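Progress report, second period
Kitchen handling by demonstration, Mirnville site
Prepared for Akcombe by Graham Dawber

Where we are

We said in the first report that we would have 1709 usable demonstrations by the end of this period. We have 1487. The shortfall is mostly in the two-handed tasks, which take longer to record and get thrown out more often. The one-handed set is finished and I don't plan to add to it.

I know Akcombe would like a graph that goes up. The count does go up, and I've put it first for that reason, but I'd ask you not to read too much into it. A demonstration is one person driving the arms through one task from start to finish by remote control. Fifty of them done by the same operator on the same afternoon, with everything put back in the same spot, tell the model very little that the first ten didn't. Our early recordings have a lot of that in them. Sfeir, who supplied the teleoperation software, count every completed run as a usable one. We don't, and that's why their dashboard shows a bigger number than this report does.

What we threw out

We rejected 163 recordings in November alone. Most were runs where the operator got the job done but took a path I wouldn't want copied: long pauses in mid-air, three tries at a grip, an arm swung wide to get a better view. The rest had timing faults between the two arms. Those faults are fixed, or at least we haven't seen one since the last software update. I'd like another month before I call it fixed in writing.

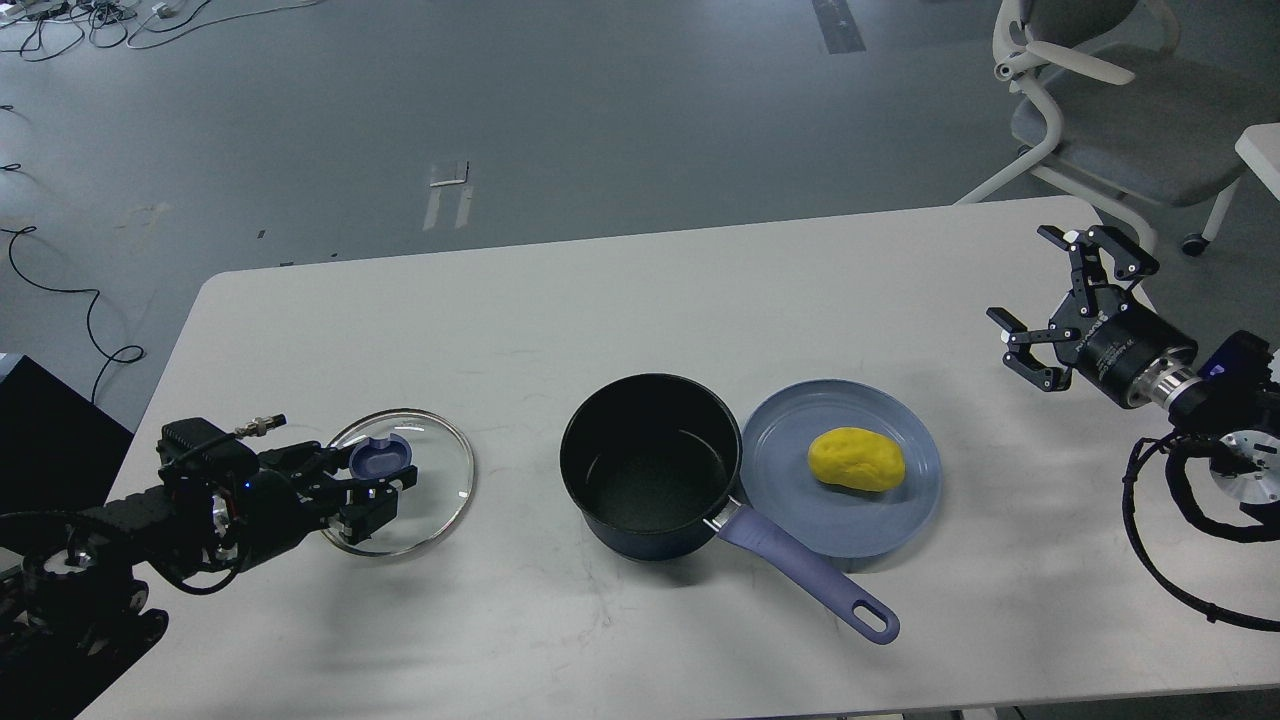 Two-handed work is where the money is going and where I have the most doubts. The proposal promised that an operator could teach both arms a simple cooking sequence "naturally", and in practice operators don't work naturally at all. They park one arm and do everything with the other, then swap. The pot task is the plainest case. One gripper is at the knob of the glass lid while the other hangs open over the right end of the table, and the yellow clay that stands in for food is still on its blue plate. A person cooking at home would have both hands busy by then. If we train on runs that go one arm at a time, we'll get a robot that does the same, and we'll have paid for two arms to get the work of one.

We have tried coaching. Operators now get a short briefing that asks them to start the second arm before the first has finished. It helped for a few days and then people drifted back. I don't blame them, as the controls give no feel for contact and it's tiring to watch two grippers at once. The Cotdale group reports better results with operators who train for a full week before recording anything. I haven't seen their raw recordings and would want to before spending a week of wages on each new operator.

Trained model

The current model was trained on 931 of the accepted demonstrations, all of them one-handed or near enough. It picks up the clay reliably when the plate is close to where it was in training. Move the plate to the other side of the saucepan and it gets worse quickly. I've asked for position changes between every run from now on, which will slow recording down.

We have no two-handed result worth reporting. There was a run on Thursday that looked very good and was sent around by email, possibly as far as your office. It was one run. The next several did not look like it.

Spending

Operator hours are over budget and equipment is under. We have not bought the second pair of controllers and I'd like to move that money across to operator time. Please confirm in writing if Akcombe is happy with this.

Next period

We'll keep recording the pot task with the plate, lid and saucepan moved each time. The pouring task is on hold — I can't see the sense in starting a harder one yet. I'd also like to drop the total count as our main target and report the number of different layouts covered. That needs your agreement, as the count is written into the funding terms, and a draft of the changed wording will follow separately.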